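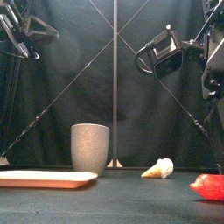
Talk notes - Baduvholm library, 11/02/2020

Start with the book, not me. Middle grade ghost story, 42 short chapters. Read first 2 pages out loud - slowly!!

Plot, no spoilers. Two sisters, shut-up lighthouse at Plasimier, one long August. Younger one hears the bell. Older one says she dosen't.

Why it works - the quarrels. Nearly 100 pages before any ghost. Kids dont mind, adults moan.

Compare w/ the Preltberg books? Only if time.

Ask: who'd have gone up the stairs?

Then questions, then signing table.

We use cookies to improve your visit. Accept | Manage settings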